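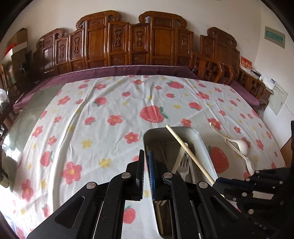

Akbulut écrivait :
> Les couverts vont dans le tiroir, pas dans un bac en inox. Et encore moins sur un drap à fraises.

Archives > Liste Udberg > Cuisine et rangement

Je prends note. Reste que le tiroir ferme mal depuis octobre et que le bac, lui, n'a jamais coincé. La fourchette blanche y tient, les bâtons en bois dépassent — c'est leur métier. Pour la louche et la cuillère en plastique, posées à côté, j'attends vos propositions, si possible à moins de 50 messages.

Le drap reste où il est. Il a des fleurs rouges, des étoiles jaunes, et il passe en machine, ce que le tiroir ne fait pas.

Quelqu'un a-t-il un pot assez haut pour les baguettes ?

Rechercher dans la liste OK

Contact | © Liste Udberg | Haut de page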